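Pre-Season Ground Check, Ivholm Park (Main Field and the Small One We Pretend Is a Training Pitch)

Walked in September, starting at 7 a.m., by Noémie Sandhu, club safety officer. Copy to the Trirkitis league office, who asked for comments "where useful." I have interpreted this generously.

Key: OK / FIX BEFORE KICKOFF / WATCH

1. Goals and nets

1.1 Main goals anchored: OK
Both shaken, leaned on and sworn at. They stayed put.

1.2 Portable goals anchored: FIX BEFORE KICKOFF
Three of the four had sandbags. The fourth had one sandbag and an orange cone, which I take to be moral support. Do not let anyone under ten near it until it's weighted front and back.

1.3 Net hooks: WATCH
14 missing on the north goal. The replacements are tape. A shot placed low to the keeper's left goes straight out the back and starts an argument, as anyone who was at the Wosico game will remember. It was a goal. I'll say so until I die.

1.4 Crossbar: OK
Repainted. Someone has also painted a fair amount of the net.

2. Playing surface

2.1 Holes and ruts: FIX BEFORE KICKOFF
The near touchline, by the away bench, has a rut deep enough to take a size 11 boot to the ankle. I know the size because I used mine. Fill, tamp, reseed. Don't just kick loose dirt into it like last year.

2.2 Sprinkler heads: FIX BEFORE KICKOFF
Two stand proud of the turf in the southeast corner. Tawfik Irrigation says they are flush. They may come out and fall over them at their convenience.

2.3 Glass, cans, dog evidence: WATCH
One bottle, removed. The dogs continue to have a better attendance record than our midfield.

2.4 Line marking: OK
The center circle is now a circle.

3. Benches and technical area

3.1 Home bench: OK

3.2 Away bench: WATCH
Left-hand bolt loose. It tips if the person on the right stands up fast, which happens every time we're given a throw-in.

3.3 Distance from touchline: OK
Measured it. Our coach's distance from the touchline is a separate matter and is before the league.

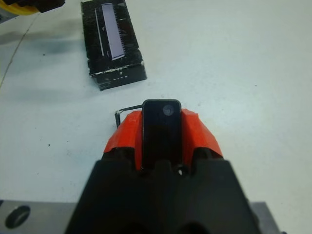 4. Stands and spectators

4.1 Capacity sign: FIX BEFORE KICKOFF
The sign on the gate says 2000. The permit says 736. Our best crowd last season was 258, and that included a birthday party that had the wrong park. I'd still like the sign to match the permit before the fire inspector reads both on the same morning.

4.2 Handrails: OK
Solid on both stairways. Cold, too, at that hour.

4.3 Bleacher planks: WATCH
Row C has a split plank near the aisle. It pinches. Complaints so far have been short and loud. Swap it out when the new lumber comes and rope it off in the meantime.

4.4 Exits clear: FIX BEFORE KICKOFF
East gate was blocked by the line marker, two wheelbarrows and a grill. Move the grill first. People follow the grill, and if it lives in front of an exit then so does everybody else.

5. Medical and emergency

5.1 First aid kit: FIX BEFORE KICKOFF
Contents on inspection: one triangular bandage, half a sandwich bag of safety pins, cold packs already popped. Needs gloves, tape, gauze, saline and fresh cold packs. The magic sponge has been retired and I'm keeping it at my house so it can't come back.

5.2 Defibrillator: OK
Light green, pads in date, cabinet opens. Three coaches could tell me where it was. One pointed at the fuse box.

5.3 Ambulance access: WATCH
Clear when I was there. It won't be on game day unless somebody stands at the chain and says no to people in nice cars. Need a name for this by the next meeting.

5.4 Lightning plan posted: OK
Laminated, inside the equipment shed door. Would be better on the outside.

6. Floodlights

6.1 All lamps working: WATCH
Pole 3 takes its time. It came on as I was packing up.

6.2 Pole bases and covers: OK

Result: playable once the FIX items are closed. Tell me when they're done and I'll walk it again, and please don't mark 2.1 closed until someone has put a foot in it.

N. Sandhu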